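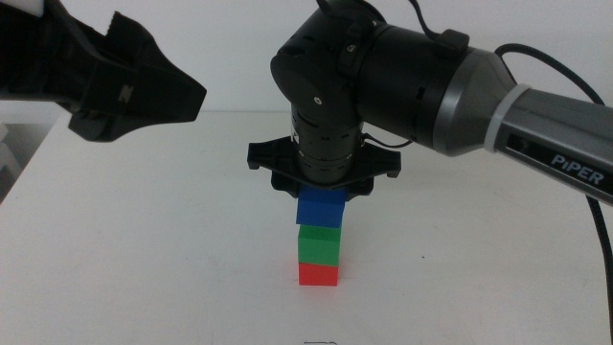 Visit to the Goicoechea training hall, Bollcombe

In May our group from Sandska was invited to see how the hall keeps its rules for small robot arms. The floor is 3,000 square metres, but we stayed mostly at the benches for two arms.

The rule I liked best concerns waiting. When one arm works at the stack, the second must stay raised and touch nothing until the gripper is open again. Visitors stand 2 metres back, also when the arms are stopped. Speed is limited to 80 millimetres per second for every new task – later it may be raised, but only with a signature in the bench book.

I asked who may press the stop button. Everyone may, and no reason must be written before the end of the shift. At Travport, our next visit, the rule is stricter.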